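4. Finding places near a town

Now for the fun part! Clavico can list every village within reach of the place you've picked.

1. Open the town's page and tap Nearby.
2. Drag the distance slider. It starts at 16 km and goes up to 80 km.
3. Tap a name to see its region and capital.

Note: distances are as the crow flies, so the road may be a good deal longer.

Caution: Clear list also removes your saved places.

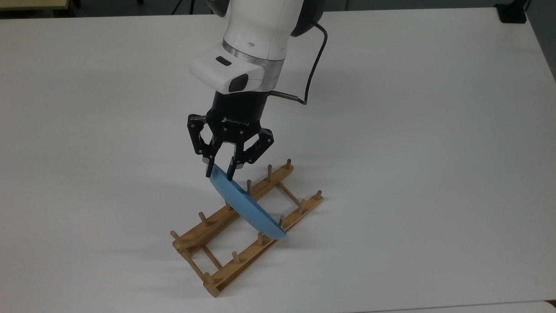 Can I see the distances in miles?
Open Settings, tap Units and choose Miles. Every list changes over straight away.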